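Clause compromissoire et petits contrats : un seuil à revoir

Par Oleksandra Hnatiuk
Dec 25, 2021

La clause compromissoire insérée dans les contrats de distribution de faible valeur reste traitée, dans la pratique, comme une stipulation de style. Elle figure en fin d'acte, entre l'élection de domicile et la langue faisant foi, et se négocie rarement. Je soutiens que cette habitude est coûteuse et que les rédacteurs devraient, en dessous d'un certain montant, y renoncer ou la réécrire.

Prenons le différend qui a opposé Grondano, fabricant d'articles de rangement et de présentation textile, à son distributeur Endemine. Le contrat-cadre prévoyait un arbitrage à trois arbitres, siège à l'étranger, procédure en anglais. La facture contestée s'élevait à 2 072 euros. La provision demandée à chaque partie dépassait largement ce montant avant même la constitution du tribunal. Endemine a cessé de répondre, Grondano a passé la créance en perte, et la question de fond, celle de la conformité d'un lot de cintres, n'a jamais été examinée.

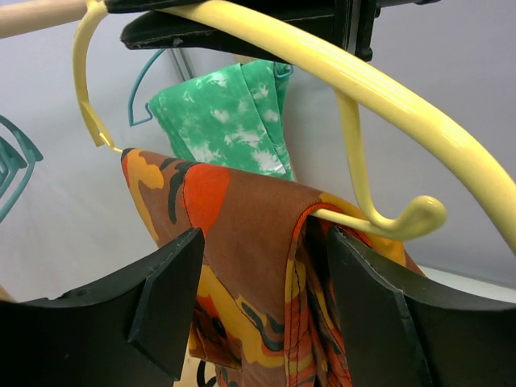
Cintre en plastique jaune et tissu à motif camouflage.

Les défenseurs de la clause uniforme invoquent la prévisibilité. L'argument est recevable pour les contrats d'investissement, les cessions de titres ou les accords de licence. Il l'est beaucoup moins pour des commandes répétées dont la valeur unitaire excède rarement 2 000 euros. La prévisibilité d'un for que le créancier n'a pas les moyens de saisir ne lui procure aucune protection. Elle profite à la partie qui détient la marchandise ou le prix au moment où le désaccord survient.

On objectera que le juge étatique conserve une compétence résiduelle. En droit français, l'article 1448 du code de procédure civile impose au juge de se déclarer incompétent lorsque le litige relève d'une convention d'arbitrage, sauf si le tribunal arbitral n'est pas encore saisi et si la convention est manifestement nulle ou manifestement inapplicable. L'impécuniosité d'une partie ne suffit pas, en principe, à caractériser cette inapplicabilité. Le créancier d'une petite somme se trouve donc renvoyé vers une procédure qu'il n'engagera pas.

La rédaction retenue par Godinho dans ses conditions générales, révisées en avril, me paraît préférable. Elle réserve l'arbitrage aux demandes excédant un seuil chiffré, apprécié en principal et hors intérêts, et attribue les autres au tribunal du siège du défendeur. Les demandes connexes se cumulent pour le calcul. Une stipulation distincte interdit de fractionner la créance dans le seul but de changer de for.

Ce mécanisme a ses défauts. La demande reconventionnelle peut franchir le seuil alors que la demande principale reste en deçà, et la clause de Godinho ne règle pas l'hypothèse. Le modèle diffusé par Susel la traite en fixant la compétence au jour de l'acte introductif, ce qui laisse subsister un risque de procédures parallèles. J'accepterais ce risque. Un délai de 20 jours pour soulever l'exception en limiterait les effets.

Reste le stock de contrats en cours. Un avenant d'une page suffit dans la plupart des cas, à condition de viser expressément les commandes déjà passées et de préciser le sort des différends nés avant sa signature.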